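Uvar Rover Kit - chassis, drive and camera mast (Rev 3)

Home > Kits > Outdoor > Uvar
Stock code 3863
In stock, ships from the Shenoy workshop

A four wheel outdoor rover you build yourself at the kitchen table or at the shared bench. Drives on tarmac, paving, short grass if you're patient. Carries a camera on a short mast and whatever small computer you already own. No soldering on the main loom any more, we finally got rid of that in Rev 3.

What it is for: learning to drive a robot outside. Lane keeping, kerb following, shade and sun, all the stuff that works lovely indoors and falls over on a real road. Not a toy, not a delivery machine. Won't carry your shopping.

In the box

Chassis plates, pre drilled, one upper one lower
Four wheels with tyres fitted
Two drive motors with gearboxes, left and right rear
Vumano motor board, with fuse holder already on it
Body shell, two halves
Camera mast, clamp and tilting bracket
Wiring loom, labelled both ends
Bag of bolts, washers, nyloc nuts, spares in the same bag so don't panic if some are left over
Hex keys
Printed guide, also as a download

Not in the box

Battery. Charger. Computer. Camera. Memory card. We used to bundle a battery but posting them is a nightmare, so buy localy. Connector is on the loom, check the polarity before you plug anything in. Please. We sell more replacement fuses than anything else on this site.

Building it

Allow a weekend. People who have done one before do it in an evening. Lower plate first, motors on, then wheels, then turn it over and do the electronics. Don't tighten the motor bolts all the way until the wheels are on and you have spun them by hand - if it binds now it will bind worse later.

The mast goes on before the upper shell. Yes the guide had that backwards in the first print run. If yours says step 9 shell, step 10 mast, swap them.

Cable tie the camera lead to the mast in two places, bottom and just under the clamp. Leave slack at the tilt bracket. A tight lead pulls the camera round by a hair every time you hit a bump and then your calibration is rubbish and you spend a day blaming the software.

Camera position

Most questions we get are about this. Mast clamped at the middle mark, bracket tilted down one notch from level. You want plenty of road in the bottom half and the horizon somewhere near the middle. With a wide lens a bit of the body shell may show low down in one corner. Mask it off in software, there's a mask file with the Uder driver, or slide the clamp and start again with calibration.

Check the view on a proper street before you lock it all down. Workshop floor tells you nothing. No kerb, no trees, no glare.

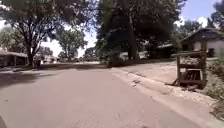 Camera view from street level - kerb on the right, tree shadow over the left of the road.

Shade is the hard bit. A shadow edge across pale tarmac looks a lot like a kerb to a simple edge detector, and a real kerb with bleached concrete behind it can nearly vanish at midday. Set exposure for the sunny part and let the shade go dark. Auto exposure will hunt back and forth each time you go under a tree, turn it off in the config (auto_exp = 0).

Chipped or sandy kerb edges give a ragged line. Turn the smoothing up a bit, default is low. Not too far or it will cut corners.

Software

Uder driver, free download. Gives you motor control, camera feed and a log file. Runs on most small Linux boards. Python examples for straight line, follow right kerb, stop on command. The follow left kerb example is on its way, should be up in December.

Logs get big. Use a decent card and clear it out between runs. If the driver stops without an error the first thing to check is whether the card is full.

Sizes and numbers

Mast height, top of bracket to ground: 60 cm
Width over the wheels: 36 cm
Drive: rear wheels, skid steer
Weight without battery: 3 kg
Fuse: blade type, spare taped inside the lid
Colour: black shell only. We did try other colours, the pale one threw reflections into the lens.

Using it outside

Quiet roads, drives, private car parks with permission. One person on the stop button at all times, and someone else watching for cars if you can get them. Stop button is a separate wireless fob, battery included for that one at least. Test it at the start of every session, wheels off the ground, then again rolling.

Showerproof at best. Not waterproof. The motor board sits in the lower half and puddles will find it.

Keep an eye on tyres, grit gets in behind the rims. Brush it out.

Rev 2 owners

The new loom fits your chassis, the new shell does not. Mast clamp is the same part. Upgrade loom sold seperately, see Spares.

Price

Full kit £148 inc VAT
Chassis and wheels only - email us
Postage worked out at checkout. Collection from the workshop is free, let us know first so that somebody is in.

Schools and clubs, ask about buying several at once. We can leave out the tools and knock a bit off.

Returns

Unbuilt kits, no problem, send it back in the box. Half built, talk to us, normally it's one wrong bolt and we can sort it over email. Blown motor boards are not covered if the fuse has been swapped for a bigger one. We can tell.

Page last updated November 15, 2018

Related: Uvar spares / Vumano motor board / Stop fob / Mast extension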